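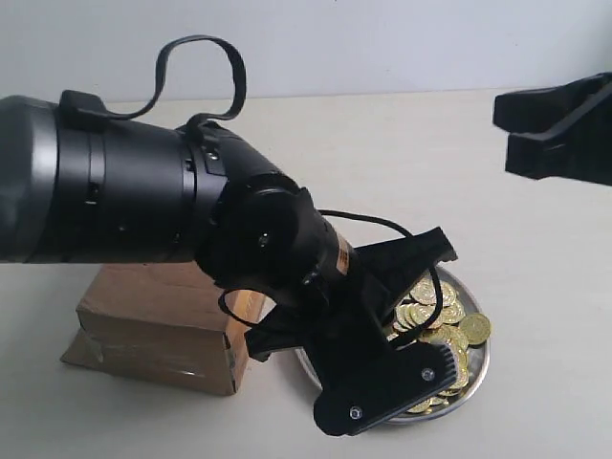 A two-finger gripper above the plate of coins used in the Nerkar comparison.

Coins are a poor match for most robot hands. They are thin, smooth and hard, and they settle in piles where each piece rests on several others. For that reason the Nerkar project chose them as the main test object in its comparison of low-cost grippers, published in full on 22/05/2021.

The comparison covers two finger designs. The Jinitz fingers are wide and plain, and they close in parallel. The Truketti fingers taper toward the tip and give slightly under load. Each design was assigned 1000 attempts at lifting a single coin from a heap and setting it down on top of a cardboard box. An attempt was stopped after 20 seconds and entered as a failure.

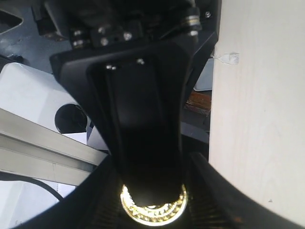
Camera placement received as much attention as the fingers. A wrist camera follows the hand into the work, but its view of the target is often blocked by the gripper at the moment of contact. A fixed camera keeps the whole table in sight and gives less detail at the fingertips. The project recorded both views and ran each design under three settings: wrist only, fixed only, and the two combined.

The Truketti fingers reached 90 percent with both views in use. The Jinitz fingers did well on coins standing on edge and lost ground on those lying flat against steel.

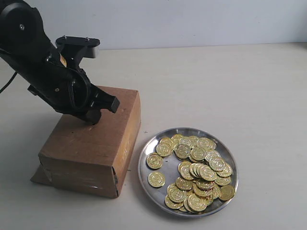

Controller settings accounted for much of the remaining difference. The arms were driven by a Borkowska controller, whose default closing speed proved too high for loose piles. Reducing it by a factor of 2 lowered the number of coins pushed aside during an approach. A second round, planned for October, will repeat the work with washers and flat keys.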